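**Residencia Plivard. Circular interna sobre la ropa de cama y las prendas personales**

Se recuerda a los residentes que la revista de dormitorios tendrá lugar el sábado a las nueve. Ninguna prenda podrá permanecer sobre el edredón una vez iniciada la visita.

La señora Anneli Ojala, gobernanta del ala norte, ha hecho constar en el registro, con el asiento 3.803, que el señor Blair Mackay lleva 30 noches durmiendo en la butaca. Preguntado al respecto, el interesado declaró que las prendas negras habían llegado antes que él y que no le parecía correcto despertarlas.

La Dirección estudió el caso. Consultado el reglamento de Jardine, se comprobó que el artículo 80 ampara a todo huésped que ocupe un lecho florido sin molestar a terceros. Se acordó, por tanto, asignar al señor Mackay otra habitación y dejar una luz encendida en la primera. 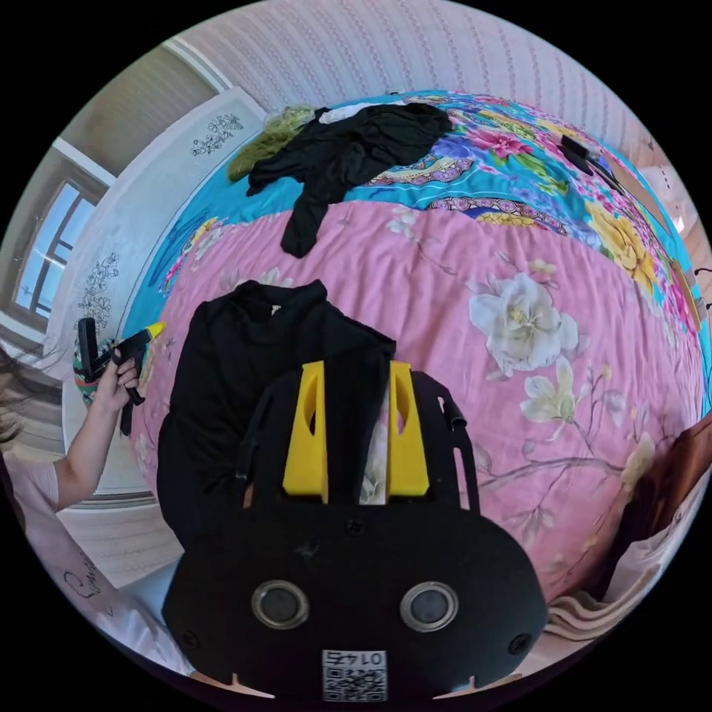 ¿Dónde debe guardarse la ropa antes de la revista?

En el armario de cada dormitorio, doblada o en percha, antes de las nueve del sábado.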